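3.2 Towel reuse at the Hulodton guest house

The survey ran through February and covered 18 rooms. Guests could hang a towel up to keep it or leave it in the bath for washing.

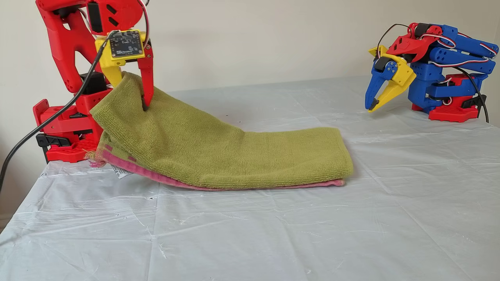 Of 419 towels issued, 13 were returned stained and left out of the count. Wash loads were taken from the laundry log at Vindano. 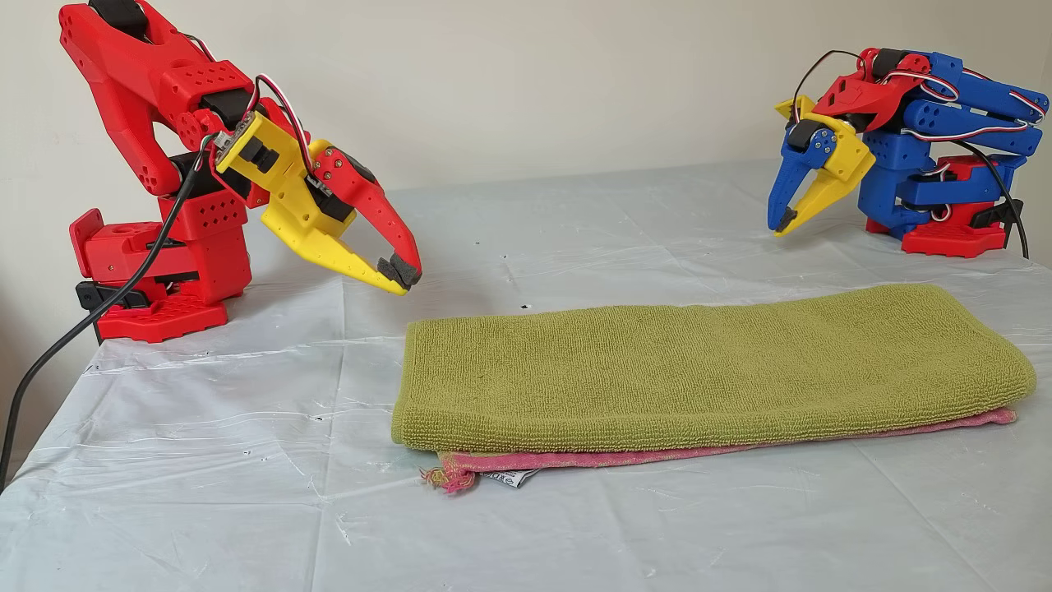
Water use per load was not metered. The maker's figure was used, which probably understates rinsing.
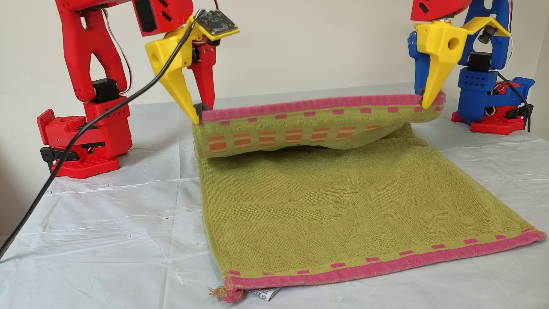 Photo: Tokarz

Line drying was not studied.

Contact: Biltarance student projects office | Back to top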